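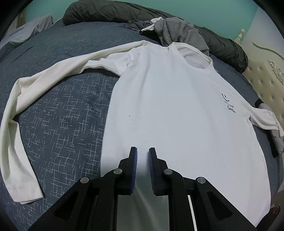 Long-sleeved T-shirt

By Laurier Turcotte and Soon-im Ji
Updated August

A long-sleeved T-shirt is a pullover knit garment with a round or shallow V neckline, no front opening, and sleeves that reach the wrist. It is usually made of cotton jersey or a cotton and polyester blend. The body is cut from a front and a back panel, or knitted as a tube without side seams. Sleeves are set in at the shoulder and finished at the wrist with either a turned hem or a ribbed cuff.

Construction

The collar is a strip of rib knit, stretched slightly as it is sewn so that it lies flat against the neck. A narrow tape often covers the seam at the inner back of the collar, where the size label is sewn or printed. Bottom hems are commonly closed with a twin-needle stitch, which shows as two parallel rows on the outside and stretches with the fabric.

Decoration

Plain white is a common base color for printing. Small graphics are generally placed on one side of the chest, and larger ones at the center or on the back. Screen printing suits line drawings and lettering in a single color. Heat transfer is used for short runs but tends to crack along fold lines if the shirt is ironed over the print.

Laying out and folding

Folding begins with the shirt spread on a flat surface such as a bed or table. Soft surfaces are workable, although a bedspread grips jersey and the sleeves may have to be lifted and reset – pulling them straight drags the shoulder seam out of line. In the rectangular fold, each side is turned toward the center and its sleeve doubled back along the body. The hem is then brought up to the collar in 2 or three turns. With the shirt face down at the start, a chest print ends up on the outside.

Care

White cotton jersey is washed with other whites. Small spots are treated before washing, as dryer heat can set them. Printed shirts are turned inside out. Sleeves wrinkle mainly at the elbow and near the shoulder seam, and these areas are pressed first.

See also: Henley shirt; Jersey (fabric); Rib knit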